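Zakley Project: Progress Report to the Collet Fund
Submitted 1/26/22

1. Summary

In this period we studied how a humanoid robot can learn to put one fruit into a basket from human demonstrations. We collected 530 demonstrations and trained the policy 2 times, once for each method in our plan. The work was done in our room at Taltthorpe, with a plain table and one basket.
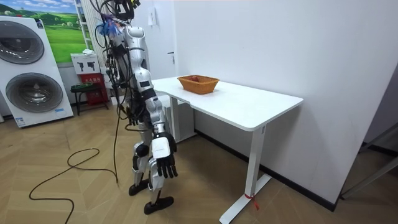
2. Data collection

The operator guides the robot by remote control, and we record the head camera together with the joint positions. We asked the operators to vary the grasp on purpose. In some demonstrations the fingers point upward and the thumb supports the fruit. In others the hand closes from the top.

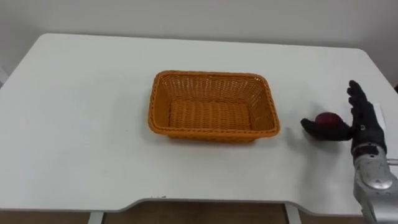 Figure 2. Head camera view, apple held to the right of the basket.

The start position of the basket was also changed between demonstrations. We learned in December that a fixed basket gives a policy which moves well but does not look at the basket enough. After this we repeated a part of the collection, and this cost us more time than we had planned.

The grasp from the top is harder for our vision model, as the fingers cover a large part of the fruit.

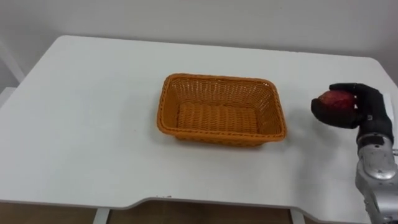

3. Method and first results

The first method, our baseline, predicts one movement at a time. The second method, which we call Totov, predicts a short sequence and corrects it with each new camera image. We tested each method in 60 trials. Totov finished the task more often, and its movements were smoother near the rim of the basket.

Most failures of both methods happened before the grasp.

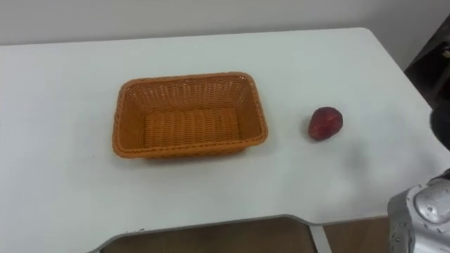

The policy sometimes closes the hand too early, and then it does not try again. We would like to add demonstrations of recovery, where the operator makes a wrong approach and repairs it. This needs 6 more weeks of robot time. The budget for equipment does not change.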